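Effect of Grip Aperture Resampling on Two-Handed Cloth Demonstrations
Student project report, February
Author: Ouazzani

Summary

This project looked at whether the rate at which jaw opening is recorded affects how well a learned policy can copy two-handed cloth handling. Demonstrations were collected with a pair of hand-held grippers, cleaned, and used to train the same small network under two recording conditions. Resampling the aperture signal to match the pose signal removed most of the early-release errors seen in the first round of training. It did not help with missed first contacts.

1. Background

The Stimdale bench was built by an earlier project group for rigid parts. Its recording software stored gripper pose at a high rate and jaw opening at a much lower one, on the grounds that a jaw holding a block is either open or shut. Cloth does not behave like this. The operator often closes the jaws part way, lets the fabric slide, and then closes them fully. When the opening is sampled slowly, the part-closed stage is stored as a single value or lost.

The question was therefore narrow: if nothing is changed except the treatment of the aperture signal, does the trained policy release cloth at the wrong moment less often?

2. Method

2.1 Task

The operator picks up a patterned cloth from the table with both grippers, brings the two held edges together, and puts the folded cloth down on a second, plain cloth. The plain cloth was included so that the policy had to deal with fabric on fabric, where the jaws can easily take up both layers.

2.2 Collection

All demonstrations were recorded by one operator over several sessions. The starting position of the patterned cloth was varied by hand and no marks were used on the table. Each demonstration began with the jaws open and clear of the fabric and ended when both grippers had been lifted away.

A total of 783 demonstrations were recorded. Of these, 189 were rejected during cleaning, leaving 594 for training. The grounds for rejection were, in order of frequency: loss of tracking on one gripper, both cloths lifted together, and recording stopped before the final release. Rejection was done by eye from the replay, using a written rule sheet drawn up before the first session.

2.3 Signal treatment

In condition A the aperture value was held constant between samples, as in the original software. In condition B the raw encoder log was read separately and resampled to the pose timestamps with linear interpolation. The encoder log is kept by the Pidside logger in any case, so no demonstration had to be repeated. A fixed delay between the two clocks was measured at the start of each session by closing the jaws sharply on a rigid block, and was subtracted before resampling.

2.4 Training

The same network, seed list and stopping rule were used for both conditions. Network inputs were the two gripper poses, the two apertures and the image from the head camera. No other settings were tuned between conditions.

3. Apparatus

The table is a wood-grain board clamped to the rails beneath it, inside a black metal frame. The grippers are held one in each hand and are connected by cable. Each carries a metal plate on top. The bench was not moved between sessions.
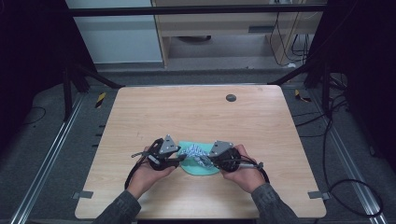

Figure 1. Both grippers at the patterned cloth, with the plain green cloth underneath.

4. Results

Under condition A the most common failure was early release: one jaw opened before the held edges had met. Under condition B this became uncommon, and the remaining cases were mostly at starting positions near the table edge, which were thinly covered in the training data.

Missed first contact occurred at a similar rate in both conditions. This was expected, as the aperture is fully open at that stage and both treatments give the same value.

Double pick-up of the two cloths fell slightly under condition B. The change was too small to separate from the spread between seeds and no claim is made for it.

5. Limitations

One operator and one pair of cloths were used. The clock delay was assumed to be constant within a session; a check at the end of two sessions showed a small drift, which was not corrected. Results should not be carried over to the Prevside gripper, whose encoder reports motor position and not jaw position.

6. Further work

The rejected demonstrations should be sorted again to see whether those with short tracking gaps can be repaired. A third condition, with the aperture smoothed before resampling, has been set up but not trained.

Contact: Stimdale project office | © Stimdale student projects | Back to top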